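Robot finds its place with two strips of tape

19 December 2019

The robotics group at Carness has spent a good part of its year, and a modest part of its budget, on painter's tape.

The group's new report, posted this week, deals with an old nuisance. A robot arm with a camera near its wrist has to know exactly how the camera sits on the arm, or it will reach for a cup and close on the air next to it. The usual cure is a printed checkerboard, carefully made and kept flat, which the arm photographs from many angles while everyone else goes to lunch. Checkerboards get bent, borrowed and used as coasters.

The Carness method, named Jorneck for reasons the report keeps to itself, does away with the board. Someone sticks 2 strips of tape on the work surface so that they cross. The arm then looks at them from 10 poses, and the software works out where the camera must be for all those views to agree on a single crossing point and the same pair of lines.

The strips need not be straight with the table, or at right angles to each other, or put down by anyone who cares. The authors describe the required skill level as "present." In their tests, a crossing laid at a slant did as well as a square one, which will please anybody who has ever tried to tape a square.

The group ran 2000 calibrations on its own arm and then sent the code to Fudeck, a firm that packs small parts for other firms, for another 200 in November. Fudeck's benches are used for work, and the tape there aged accordingly. Results held up until a strip started to peel along its edge, at which point the software was apt to take the peeled bit for the edge itself and drift off with full confidence.

The fix is a step the report calls the Habte filter. It fits a line to the whole length of each tape edge and throws out short stretches that disagree with the rest. Nicks and curled flaps are outvoted. So are specks, crumbs and most of what falls off a packing bench.
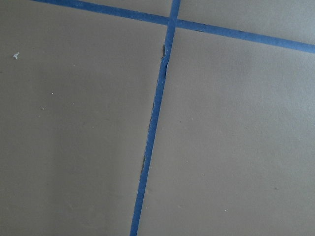
Why use tape when a printed board gives the software so many more points to work with?
Long edges supply plenty of points too, and tape can be replaced in a minute by whoever is standing nearest, so the arm can be checked at the start of every shift instead of whenever someone locates the board.

There are limits. Two lines crossing on a flat surface say nothing about how far away they are, so the method leans on the arm's own joint readings to set the scale. If those are off, the answer is off by the same share. The authors also warn against shiny tables, and against tape close to the color of the table, a warning that suggests a lost afternoon.

The code is free to download. Tape is not included.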